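Plondincombe Self Storage: Frequently Asked Questions

What sizes do you have?

Units run from locker size up to 275 square feet. Most people moving out of a one-bedroom apartment take one of the mid-size units on the ground floor. If you aren't sure, bring a list of your large furniture to the office and we can walk you through a few open units.

How long do I have to rent for?

The shortest rental is one month. After that you can stay month to month. We ask for two weeks' notice before you move out, by email or in person at the front desk.

When can I get in?

The gate opens at 6 a.m. and locks at 10 p.m. Your gate code works every day of the year, including holidays. The office keeps shorter hours, which are posted on the door.

Do I need insurance?

Yes. Your homeowner's or renter's policy may already cover goods in storage, so check with your insurer first. If it doesn't, we can add a basic plan that covers up to $2,000. Antiques, cash and jewelry are not covered under the basic plan.

How should I pack furniture?

Take the legs off tables and beds where you can, and put the screws in a labeled bag taped to the underside. Empty all drawers before the move. Small chests and boxes with drawers can be wrapped whole in a moving blanket.

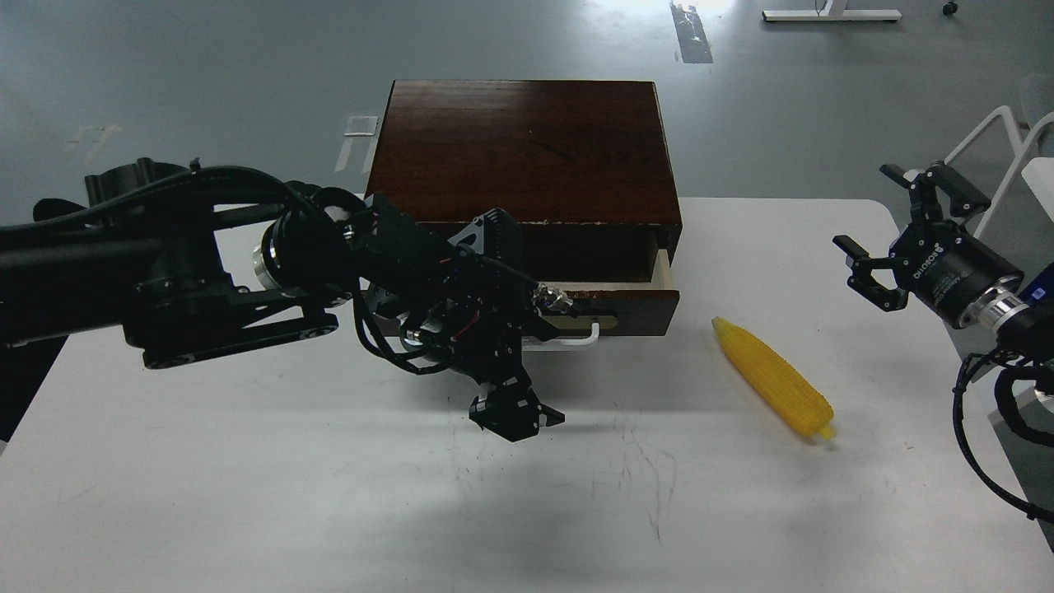
Don't put tape directly on a finished surface. It can lift the varnish, and the glue gets harder to remove the longer it sits. Use stretch wrap over a blanket or paper pad. Leave a hand's width between furniture and the unit wall so air can move.

Are the units heated?

The units in the Elico building are climate controlled. The outdoor rows are not. We suggest the Elico building for wood furniture, records, paintings and instruments.

What can't I store?

Food, plants, animals, fuel, paint thinner, fireworks, propane tanks and tires. Lawn mowers are fine if the tank has been drained. The full list is in section 2 of the rental agreement.

Can I get a truck?

We don't rent trucks. Nikzad Moving, across the road, has vans by the hour and will pick up or drop off at our gate. Book early for the end of May, when the students leave.

What happens if I pay late?

Rent is due on the first. There is a five-day grace period, then a late fee is added and your gate code stops working until the balance is paid. Call us before the due date if you know there will be a problem.

Do you have another location?

Yes, in Ustosholm. Prices and hours are different there, and gate codes don't carry over. If you want to switch, we will waive the new-customer fee.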